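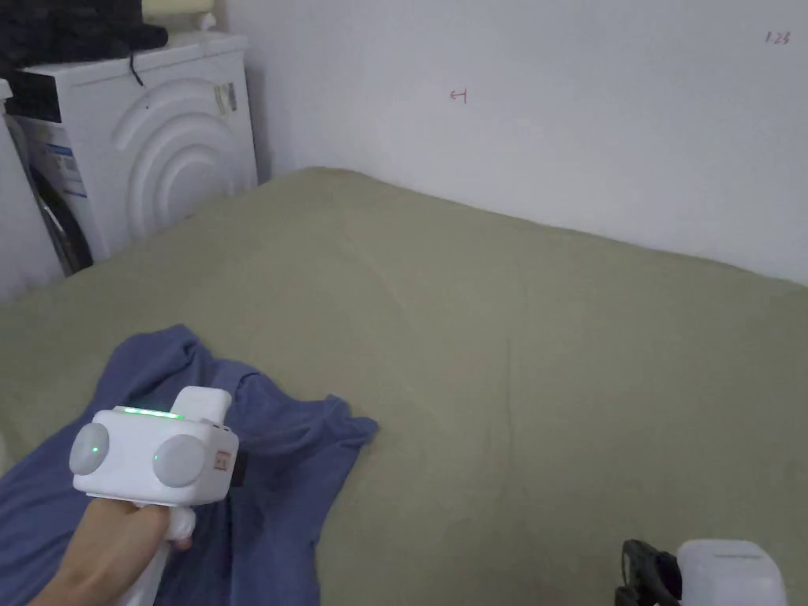 Figure 3. Collecte d'une démonstration de manipulation de textile à l'aide d'une pince tenue à la main, vue de tête. Le tissu bleu repose sur un drap vert.

3.2 Acquisition des démonstrations

Les démonstrations du corpus Ceturine ont été enregistrées dans des logements habités, sans aménagement préalable des pièces. L'opérateur tient une pince instrumentée et exécute la tâche directement sur le lit, le linge étant posé à plat ou en tas selon la consigne tirée au sort. La figure 3 montre une configuration courante : un lit placé dans l'angle d'une chambre, un lave-linge à côté, et le vêtement ou la serviette à manipuler à portée de la main.

Nous avons retenu ce mode d'acquisition après une première série conduite par téléopération sur la plateforme Usberg. Le bras y était commandé à distance par un dispositif maître de même cinématique. Les trajectoires obtenues étaient directement exécutables par le robot, mais les opérateurs peinaient à doser la fermeture des doigts sur un tissu fin et reprenaient souvent la même prise. La durée médiane d'un pliage simple atteignait 171 secondes en téléopération, contre 59 secondes avec la pince tenue à la main. L'écart se réduit pour les tâches de transport, où un seul point de préhension suffit.

Chaque séance comprend 6 tâches : saisir un coin, étaler, plier en deux, plier en quatre, retourner, déposer. Avant chaque essai, le tissu est lâché au-dessus du lit et n'est plus retouché. L'opérateur commence pince ouverte, mors hors contact, et termine dans la même position. Les essais interrompus sont conservés avec une étiquette distincte, car ils contiennent des phases d'approche exploitables. Seuls les essais où l'opérateur a touché le tissu à main nue sont écartés.

Trois flux sont enregistrés et synchronisés : la vue de tête, la pose de la pince et l'ouverture des mors, déduite de la course de la gâchette. La vue de tête sert à l'annotation et à l'estimation de l'état global du tissu. Elle n'est pas fournie à la politique lors de l'exécution sur le robot, à l'exception de la variante décrite en 4.3. L'avant-bras de l'opérateur y masque une partie du tissu, en particulier lorsque la prise se fait du côté proche du lit. Nous avons donc ajouté pour chaque essai un masque de la main et de l'avant-bras, calculé automatiquement puis corrigé sur les images de début et de fin de prise.

3.3 Choix des supports

Antunes fournit les draps utilisés dans les logements où le linge de lit présentait des motifs. Les autres logements ont conservé leur propre drap. Un support uni facilite la segmentation du tissu manipulé, mais ses plis restent une difficulté : un creux du drap peut être pris pour un bord de vêtement lorsque les teintes sont voisines. Nous n'avons pas demandé aux opérateurs de tendre le drap entre deux essais. Le support se déplace aussi au cours des gestes d'étalement, ce qui interdit de traiter le plan du lit comme un repère fixe.

Au total, 74 pièces de linge ont été employées. Elles se répartissent entre serviettes, hauts à manches courtes, torchons et taies. Les pièces d'un même logement ne figurent jamais à la fois dans l'ensemble d'apprentissage et dans l'ensemble de test.

3.4 Transfert vers le robot

Les poses de la pince sont exprimées relativement à la pose initiale de l'essai, puis rééchantillonnées à la fréquence de commande du bras. Les trajectoires qui sortent de l'espace atteignable sont rejetées. Ce filtrage touche surtout les gestes amples exécutés au fond du lit, contre le mur. Les expériences de la section 4 ont été menées sur le site de Drestimside, avec un bras muni des mêmes mors que la pince de démonstration.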